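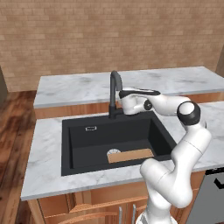 Upendo Kashindye had the big screen running before the doors opened, and by the time I had found a place to put my coat there were already people three deep in front of it, arguing about a faucet.

This was the February open day at Stelto, where Kashindye leads the small group that teaches robot arms to do kitchen chores in simulation. I had come expecting a talk with slides. What I got was a stool, a cup of very strong tea, and most of an afternoon beside a person who can speak for twenty minutes on how hard it is to turn on a tap (and I would have happily listened to twenty more).

"People walk in and ask me where the robot is," she told me. "I point at the screen and they look a little sad. Then they watch it miss a few times and they can't leave!"

The kitchen only exists in the computer. Her group calls it Palonstead, after the street where she rented her first apartment, though she says the real one had nothing like a marble counter. It has a brick wall, wood cabinets, a deep black sink and a tall black faucet with a curved neck, and a white arm that has to reach over the sink and work the faucet without knocking into it. That last part is what everyone was shouting about.

"The spout is right there," Kashindye said. "You and I go around it and never think. The arm has an elbow that has to go somewhere, and a wrist that has to turn, and if it picks a bad way in, it arrives at the handle with no room left to move. So you have to get the approach right long before you touch anything."

I asked why they bother with the bricks. Surely the arm doesn't care what the wall looks like?

She was delighted with this question, and got up off her stool to answer it.

"The software learns from pictures! If I give it a gray box for a kitchen, it gets very good at gray boxes. Marble has veins, and veins look like edges. A black faucet over a black sink is nasty, because where does one stop and the other start? I want all of that in there. I want it to be annoying."

The board lying in the bottom of the sink is part of the same thinking. The chore on show was only to work the faucet, and the board has no role in it. "It's clutter," she said. "I have never in my life had an empty sink."

Andor Barta, who builds the scenes, joined us after the second demo with a plate of cookies and sat down on a packing crate. He came to the group from architecture school and is the reason the cabinet doors have proper recessed panels. He told me he spent 8 days on the counter alone, most of it on the rounded front edge.

"An arm will lean on an edge if you let it," Barta said. "We had a square one at first, and it would catch there and hang. Then I rounded it, and everybody said, oh, pretty. It is pretty! But I did it for the elbow."

Kashindye reminded him that he also spent a whole morning on the overflow slot in the sink, which no arm is ever going to touch.

"A sink has an overflow," said Barta, and took another cookie.

The part I enjoyed most came after lunch, when visitors could start a run themselves. You pressed a key, the scene reset with a few things shifted, and the arm had up to 2 minutes to do its job. A boy who had come with his grandmother got the first clean run of the session and raised both fists as though he had driven the thing by hand. His grandmother's run went badly — the gripper closed a little short of the handle and then stayed there, holding on to nothing, until the time ran out. She asked to go again, and then again, and a line formed behind her.

I wondered if it bothered Kashindye to have the misses up there on a wall-sized screen in front of strangers.

"No, no, I asked for that. Years ago I went to an open day somewhere else, I won't say where, and it was one perfect run after another, and I learned nothing from it. I couldn't tell what was hard. If you see it miss by the width of a finger, you understand my job."

The planning side of the work runs on a program named Mfaume, which she wrote the first version of as a student and has since rewritten 3 times. It looks at where the arm is, where the handle is and what stands between them, and proposes a path. A second program, Nullia, is newer and much pickier. It watches the path being carried out and calls a stop when it doesn't like what it sees. The two disagree a lot. Both of them write out their reasons as a line of text, and a few of us spent a good while reading these like a comic strip.

"Nullia was far too nervous last fall," Barta said. "It stopped the arm for shadows. Under the lip of the counter there's this soft shadow, and it was convinced there was an object."

"There was a week when I was on Nullia's side," Kashindye said. "I had looked at that shadow so long that I saw an object too."

She is careful about what any of this means for a kitchen you could stand in. A simulated faucet moves the way you told it to, and a real one may be stiff, or loose, or have soap on it. The group's next step is a test rig with an ordinary sink bolted to a bench, and she expects the first few weeks with it to be humbling. She sounded as if she could hardly wait.

"The handle will wiggle," she said. "I haven't given it nearly enough wiggle. I know that already, and there'll be five other things I don't know."

I asked what chore she would pick if she could have it working by next year's open day. Barta said loading a dishwasher, before I had quite finished. Kashindye thought for longer, and while she thought, the grandmother's turn came up again and all of us looked over at the screen.

"Wiping down the counter," she said finally, still watching. "You have to press, but only so much, and you have to know when it's clean. I don't know how I know when it's clean. Do you?"

I said I didn't. Then the arm started its reach across the sink, and we both stopped talking.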